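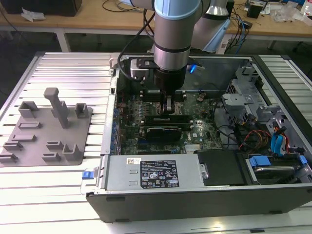

Workshop notes: stripping and sorting the Dell towers

The Horkwood bench has 40 desktop towers to get through before the end of the quarter. They came in from the Greenberg office clearance and are being stripped to parts, tested and either rebuilt or sent on as spares. The working order below replaces the sheet pinned up in November, which put the power supply first and led to a number of strained connectors.

Preparation

Lay the tower on its side with the open face up. Disconnect the mains lead, then hold the power button in for 20 seconds. Put on the wrist strap and clip it to the bench rail. Write the asset number on the job card before anything comes out of the case. Several cards from the first batch had the serial number in the asset box, and Anika Gallagher has had to match them up again by hand.

Memory

Memory comes out first. Open the latches at the ends of each slot and lift the module straight up by its edges. Modules go into the anti-static trays, label side up, one size to a tray. If a module does not move with light pressure, check that both ends are released. Do not rock it.

Cards

The graphics card is next, followed by any other expansion card. Where a long card sits close beside the graphics card, as it does in these Dell machines, free the retaining clip for both before lifting either. Grip the card by the bracket and the far edge. Keep fingers off the cooler fins, which bend easily and cannot be straightened to a standard we would sell.

Drives

Pull the SATA cables by the plug. The hard drive is held by blue plastic latches at the caddy; squeeze them together and slide the caddy out. Leave the drive in its caddy until it reaches the wiping station. Drives are logged separately in Zomari, and a drive without an entry there does not leave the room. Cables in good order go in the blue crate. Any with a cracked plug go in scrap.

Power supply

Release the board and drive connectors before touching the unit itself. The wires run in a thick bundle below the drive cage and tend to catch on the perforated brackets, so feed them through by hand. Press the blue release latch and slide the unit clear. Copy the rating from the specification label on to the job card and leave every label in place. Units with no readable label are scrapped. Power supplies are not to be opened under any circumstances.

Motherboard

Boards stay in the case unless the job card says otherwise. Look along the capacitors for swelling or residue and mark the result as pass, fail or refer. Refer means a second person looks at it on the same day.

Stock and bench time

The parts store holds 2496 items at the last count, and memory trays are running short. Duyên Vương has ordered more from Arik. Until they arrive, use the folded card inserts with an anti-static bag for each module. The bench is booked in blocks of 4 hours, and the booking sheet is on the inside of the store door. Clear the bench and empty the screw dishes at the end of each block.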